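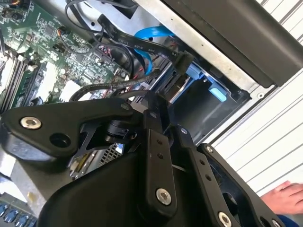 Help wanted at the Badbridge bench: old desktops, screwdrivers and lots of tea

Hello! I run the computer refurbishing bench at Flomis, the repair workshop in Badbridge, and I'm looking for 4 people to come and work with me on desktop machines, starting in January. It's paid, it's part time, and you don't need a certificate in anything.

We take in desktops that offices and schools have finished with, open them up, see what's worth keeping and get as many as we can back into use. The ones that can't be saved get stripped, and the memory, the drives and the cables go into drawers for the next machine that needs them. I love this job. I've been doing it long enough to have opinions about case screws (I'll try to keep those to myself on your first day).

What you'd be doing

Mostly, taking the side off a case and getting stuck in. You'd be lifting out memory sticks and putting them back, unplugging ribbon cables without bending anything, tracing which lead goes to which drive, blowing out dust and writing down what you found on a job card. Older machines are a right tangle inside. Cables loop over the board and get in the way of whatever you want to reach, so a fair bit of the day goes on easing one plug out while holding three others to the side. If that sounds maddening, this probably isn't for you. If it sounds like a nice Friday, please read on!

There's a bit of lifting as well. Cases come in on a trolley, but they have to get from the trolley to the bench somehow, and some of the older towers are heavy things. Tell me if lifting is a problem and we'll split the work up differently. I'd much sooner have someone careful on the drives than someone who can carry two towers at once.

You'd also sort screws. I'm putting that in the advert so it doesn't come as a shock. We have a very large tub.

Who I'm hoping to hear from

People who are patient with small parts and don't force a connector when it won't budge. You might have built your own PC, or mended radios, or spent years sewing or making models. Last time round the best person I took on had never seen a motherboard before she walked in, but she'd done fiddly needlework all her life and had the hang of memory slots before lunch.

You need to be over 18, happy to wear a wrist strap when I ask you to, and able to read small print (bring your glasses, the labels on those boards are tiny). Decent handwriting helps too, or block capitals if yours is like mine.

Training

The first 3 sessions are training and you get paid for them like any other. I'll start you on machines that are already past saving, so you can poke about without worrying. We'll cover the power supply and why you leave its casing shut, how to earth yourself, which clips slide and which ones lift, and how to tell a tired drive from a dead one. After that you'll have your own spot at the bench. We log everything in Skilex, the stock program, which is a bit clunky but you'll pick it up.

Hours and pay

Sessions run from 9.30 in the morning until 2, and I pay £60 a session, with a proper break in the middle. Most people do two a week. I can be flexible about which ones, so if you've got school runs or a bus that only comes when it feels like it, say so and we'll work it out. The contract runs until the end of June to begin with. We have 3,000 machines to get through by then, so there's no danger of running out of things to do.

The workshop is on the ground floor of the Evangelista building, round the side, through the blue door. There's step-free access and a lift to the kitchen upstairs. Parking is hopeless but the bike rack is good. It can be chilly first thing, so bring a jumper (nothing with dangly sleeves, please).

How to apply

Send me a few lines, or drop a note in at the front desk with your phone number on it. No CV needed. Just tell me which days suit you and something you've taken apart, whether or not you got it back together again. I'll ring everyone who writes in, then invite people for an hour at the bench so you can see the place and have a go at a machine with me.

Applications close at 5 o'clock on the last Friday in December.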